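Print this page | E-mail this page

# Drenano session timetable data, Gutham festival

Timetable and queue records for the music and film strands at Gutham, one row per session. 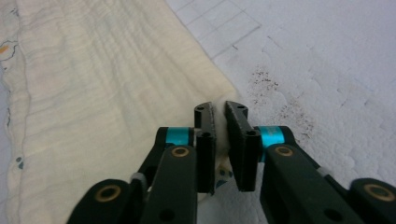
## What is in it

- `sessions.csv`: title, venue, start and end time, strand
- `venues.csv`: 32 venues with capacity and step-free access
- `queues.csv`: priority and general entry totals for 49 sessions at Thongsuk Hall

Times are local, 24-hour clock. A session that runs past midnight keeps the date it started on. Cancelled sessions stay in the file with `status` set to `off`.

## Known problems

Capacity for the Tostamier stage is given as 2000 on both days, although the second day used a smaller layout. Badge type is blank for walk-up entries. Two film titles have lost their accents.

## Use

Free to reuse with credit to Drenano. Please don't join the queue file to ticket sales data.

Maintained by Pornthip Chaiyaporn. Last changed 7 October 2023.

We use cookies to remember your settings. Accept | Manage cookies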